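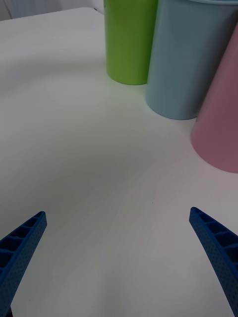 Os três copos - verde, azul e rosa - vistos pela câmera do punho.

Voltei à mesa branca em fevereiro, com café e uma paciência que eu nem sabia que tinha! A meta para o Wastden (é assim que chamo o modelo, por puro carinho) era chegar a 500 demonstrações de empilhar copos, e acabei gravando 541, porque depois que a gente pega o ritmo é difícil largar. Na hora de rever tudo, com calma, ficaram 519. As outras tinham pausas compridas demais, quase sempre minhas, pensando na vida com a garra aberta.

O que mais me deu trabalho foi variar a posição dos copos. A mão da gente é teimosa e volta sempre para a mesma fileirinha, então passei a embaralhar tudo a cada 4 gravações. O treino começa hoje à noite, e depois eu conto como foi.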